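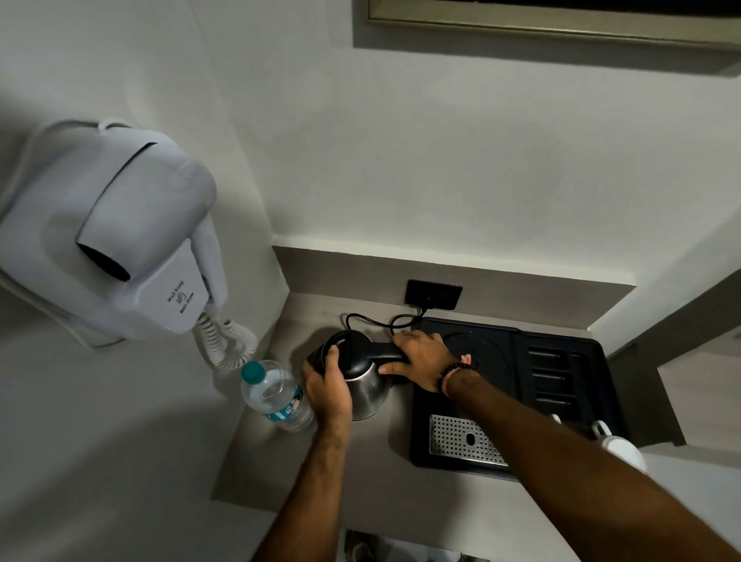
ARNSIDE, 02/05/2024

Traden finishes hot drink corners at Cledside, all rooms now done

FOR IMMEDIATE RELEASE

Traden has finished refitting the hot drink corners at Cledside, its small-room hotel in Arnside. Every guest room now has an electric kettle and a Ko tray on the counter, next to the power outlet. Work wrapped up over the weekend. Rooms are on sale as normal, no floors closed.

The job took 5 weeks from first room to last. Rooms were done in blocks, stripped in the morning and back with the front desk by check-in. Two blocks ran late. Guests booked into those were moved to a finished room on another floor and given breakfast.

Why a kettle gets a press release: it was the thing guests wrote about most. Cledside went through 3,844 comment cards and online reviews before any money was spent. Of those, 1,872 mentioned tea, coffee or the kettle. More than the bed. More than the wifi, even in the month the wifi was bad.

What people said, in short. Kettle kept in the closet, had to hunt for it. Cord too short to reach anything. Kettle balanced on the window sill or the floor. No place to put a wet spoon. Rings on the counter from the last guest. One guest boiled water in the bathroom doorway for three nights and was very polite about it.

WHAT CHANGED

The old setup was a wooden box with a kettle on top and a drawer under it that stuck. It went on the desk, and the desk is not big. Anyone with a laptop put the box on the floor. Housekeeping put it back on the desk. Same thing the next day.

The new one stays put. The counter was already there in most rooms, a gray one set into a niche with the outlet panel low on the backsplash, and it was mostly being used for car keys and receipts. So the kettle went there. The cord goes up to the outlet and that's it. No extension leads, no reaching behind the bed.

The kettle is stainless steel and black with a long handle. Traden tried four models in a handful of rooms before picking. The handle won it. A full kettle in a tight space wants a handle you can get your whole hand around, and the round-knob style that tested best for looks was disliked by pretty much everybody who poured from it.

The tray is the Ko, in black plastic, and this is the part the housekeeping team asked for. It has a round recess for the kettle base so the base doesn't slide around when a guest lifts the kettle off. Molded slots run along one side. The lower part is a stainless drip grate with small holes, for the end of the tray where cups get filled and dripped on. Drips go through the grate and stay off the counter.

Ko trays are wiped down at every room clean and get a proper wash at every checkout. Spares are kept on each floor so a room is never waiting on one.

Cups are white, with handles. Guests wanted more cups, so there are more cups. Paper ones are gone from the rooms but still at the lobby coffee point for anyone heading out to the train.

Teas and coffees: black tea, a decaf tea, peppermint, instant coffee, decaf coffee, sugar, sweetener, long-life milk. Fresh milk at the front desk any time, just ask, no charge. Oat milk the same. The hot chocolate was dropped in the trial rooms and then un-dropped within a week after complaints.

SMALL ROOMS

Cledside rooms are compact. Traden doesn't hide this on the website and the rates reflect it. White walls, not a lot of floor, a counter, a bed, a window. When a room is that size, everything on the counter is in the way of something else, so the refit was partly about clearing it.

Hair dryers stay on the wall where they were. There was talk of moving to the drawer type, and guests in the trial rooms were asked. Wall hung was the clear favorite. Can't be packed by accident either, which had been happening. The cords were all checked during the refit and a few were replaced.

The old information folder is off the counter too. Checkout times, wifi and the breakfast hours are now on one card by the door. The folder had 22 pages in it at one point, most of them about a swimming pool at a different hotel.

Also gone: the little lamp that nobody could find the switch for, the leather-look pen holder, the second phone.

FOR GUESTS

A few notes, as the front desk is already getting these questions.

The kettle is for water. Please no soup, no noodles, no eggs. If you would like noodles, boil the water and pour it on the noodles. Bowls can be borrowed from the desk.

Lift the kettle off its base before filling. Leave the base on the tray.

Don't boil it empty. Fill it above the minimum line.

Tap water in the rooms is fine to drink and fine for tea. It is on the hard side in winter and kettles do scale. Housekeeping descales on a rota, but if you see white flakes in yours call down and a clean one will be brought up. That goes for late at night also.

The grate lifts out. Guests don't need to do anything with it, but a couple of people in the trial rooms liked to rinse it and thats fine.

Outlet panel: please leave the kettle plugged in there and use the outlets by the bed for phones.

Traveling with a baby? Ask for a second kettle and a bottle brush when you book. Limited number, first come first served.

Accessible rooms have the same kettle and tray, on a lower counter with clear space under it. A kettle tipper is available on request for guests who find lifting hard. Please mention it at booking or at the desk.

WHAT HAPPENED TO THE OLD ONES

Old kettles that still worked and passed a safety check were given away locally, mostly to a furniture reuse shop. The ones that failed went for recycling. The wooden boxes were offered to staff and went fast. Several are now planters. One is in the lobby holding umbrellas and looks better there than it ever did on a desk.

TRIAL RESULTS

The trial ran in 7 rooms before the full order was placed. Stays of one night and up, a mix of work trips and weekend visitors, some families. Guests got a short card with questions and a free drink at the bar for handing it in.

Most liked: being able to find the kettle. Second: the handle. Third: somewhere to put a dripping cup.

Least liked: early trial rooms had the tray turned the other way, so the kettle was at the far end from the outlet and the cord crossed over everything. That was changed right away and every room has now been set up the right way around. Some guests would still like a bigger kettle. Traden looked at one and it did not sit well on the tray. Staying with this size for now.

Housekeeping says the counter is quicker to clean than the desk and box were. Fewer sticky rings, less crumbs in corners. No exact timing was done so none is claimed here.

WHAT'S NEXT

Two more items came up a lot in the comments and will be looked at this year. Hooks, as in there are not enough of them. And the blinds on the east side, which let the light in early. Hooks first as they are easier. No date for the blinds, samples are being hung in a couple of rooms in February and guests in those rooms will be asked what they think.

Traden has no plan to raise rates at Cledside because of the kettle work. The breakfast price is unchanged aswell.

BOOKING

Rooms at Cledside can be booked by phone, at the front desk or on the Traden website. Guests with an existing booking don't need to do anything. If you've asked for a particular room in the past and would like the same one, it has the new setup.

ABOUT TRADEN

Traden runs small-room hotels for people who are out most of the day. Cledside in Arnside is open all year, with a lobby coffee point, a bar and breakfast daily.

MEDIA

Press questions to the Traden office, weekdays. Room visits for press can be set up with a day's notice, mornings are best as rooms are turned over by mid afternoon. Price list and tea list on request.

ENDS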